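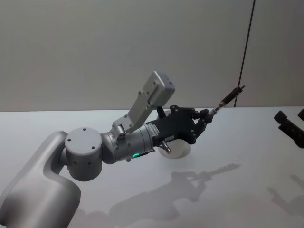
Can you keep ducks in a backyard that has no pond?

Most domestic ducks do fine with a tub of clean water that is deep enough to dip their whole heads in, as long as it is changed often and they have a dry place to sleep.

Tinard Opens Sign-Up for Backyard Duck Program in Corkside

CORKSIDE – Tinard, a supplier of housing and feed for small backyard flocks, is taking sign-ups for a new program that helps first-time keepers get started with ducks. The program begins in June and has room for 21 households in and near Corkside. Each household will get a duck house, a fenced run, a water tub, a first supply of feed and a home visit before any birds arrive.

The ducks will come from Latuheru, a family-run waterfowl farm outside town that has supplied birds to Tinard customers in the past. Households can choose between Khaki Campbells, which are kept mainly for eggs, and Welsh Harlequins, which lay well and tend to be a little calmer. All birds will be females that are fully feathered and old enough to live outdoors. Tinard does not place single ducks, and the smallest group on offer is three.

"We get calls every spring from people who bought ducklings at a feed store and then found out how much mess they make in a bathroom," said Kirstin Munro, program manager at Tinard. "They want to do right by the birds. They just didn't have the setup ready. We would like to get the yard sorted out first and the ducks second."

What the home visit covers

A member of the Tinard staff will go to each address, look over the yard and help pick a spot for the house and run. Drainage is the main concern. Ducks splash water wherever they drink, and a run placed at the low end of a yard will turn to mud in a wet week. Staff will also check for shade, for gaps in existing fences and for plants that ducks should not eat.

The visit takes place at least 10 days before delivery, which gives households time to make changes. If a yard turns out to be a poor fit, the deposit is returned in full. Renters can take part with written permission from their landlord. Applicants are responsible for checking their own local rules on poultry, including any limit on the number of birds and how far a coop must stand from a property line.

The house and the run

Every household in the program will use the Fakuron, a duck house that Tinard added to its range last year. It sits close to the ground and has a wide ramp with a low slope, as ducks are not good climbers and can hurt their legs on steep ladders. There are no roosting bars, and the floor is flat so that bedding can be spread deep across it. Vents run along both sides under the roof. The door is wide enough for more than one duck to go through at once – they tend to move in a group and will crowd a narrow opening.

The run attaches to the front of the house and is closed on top and on all sides with welded wire mesh. A skirt of mesh lies flat on the ground around the outside to stop foxes, raccoons and dogs from digging in. The door of the house has a two-step latch and should be closed every night at dusk. Ducks do not always put themselves to bed the way chickens do, and Tinard advises new keepers to walk them in by hand at the same time each evening until they learn the routine.

Water and feed

The tub that comes with the kit can be lifted and tipped by one adult when it is half full. It should be emptied every day and scrubbed once a week. The used water can go straight onto flower beds, lawns or fruit trees. It should be kept off salad greens and other crops that are eaten raw.

Ducks must have drinking water next to their feed at all times when they are eating, since they can choke on dry pellets. They also need more niacin than chickens do. Households will receive a waterfowl pellet made for that purpose, along with a tub of crushed oyster shell to be offered in a separate dish. Bread should not be given. Chopped lettuce, peas and cucumber are fine as treats in small amounts.

"The question I hear most is about noise," Munro said. "Female ducks are the loud ones. If your bedroom window is ten feet from the run and you like to sleep late, you should know that going in. We talk about it on the visit, and we ask people to talk to their neighbors too."

Help after delivery

Households can call or email Tinard for the whole first season. There will be five group meetings at the Corkside store, each starting at 6:30 p.m. Topics include foot care, molting, egg washing and storage, getting ready for cold weather, and what to do when a bird stops eating. The meetings are free for program members, and other duck keepers are welcome if there are chairs left.

Tinard asks every household to line up a vet who treats birds before the ducks come home. Many small-animal clinics do not see poultry, and it is easier to find that out ahead of time. A list of clinics within driving distance of Corkside is included in the welcome folder.

People who find that duck keeping does not suit them can return the birds to Latuheru at any point in the first season. The farm will take them back in good health or bad, and there is no fee.

Cost and how to apply

The deposit is $300 and goes toward the price of the full kit. The balance is due after the home visit, once the household has decided to go ahead. Payment can be split over several months at no extra charge. Households that already own a suitable house or run can leave those items out and pay less. Feed after the first supply is not included.

Application forms are available at the Corkside store and on the Tinard website. The form asks for the size of the yard, a simple sketch showing where the ducks would live, and the name of a person who can look after them when the household is away. Places will be offered in the order that complete forms come in. Anyone who misses out will be put on a waiting list for a second round, which Tinard plans to hold if enough people ask for it.

About Tinard

Tinard sells housing, fencing, feed and bedding for chickens, ducks and quail. Its store in Corkside also runs short classes for new and experienced keepers.

Media contact: Kirstin Munro, program manager, Tinard, Corkside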